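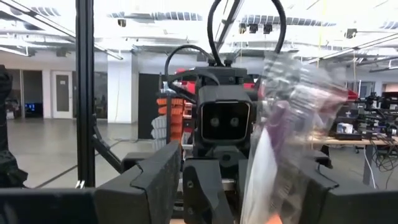 I exported three years of my own posts from Tunance last October, 3,691 of them, and ran the lot through a mood tracker called Bravix. I was hoping for a portrait of a complex inner life. Bravix says I'm 2 percent joyful.

Most of the rest is filed under "mild irritation," which seems fair, as 253 posts mention parking. It also scored "great, another update" as gratitude, so the joy figure may be generous.

My happiest stretch was a week in spring when I posted only pictures of soup. The angriest was the night Tunance moved the reply button — I stand by all of it.

I've asked for the raw scores as a spreadsheet. So far I have a ticket number and a survey asking how I feel about the ticket.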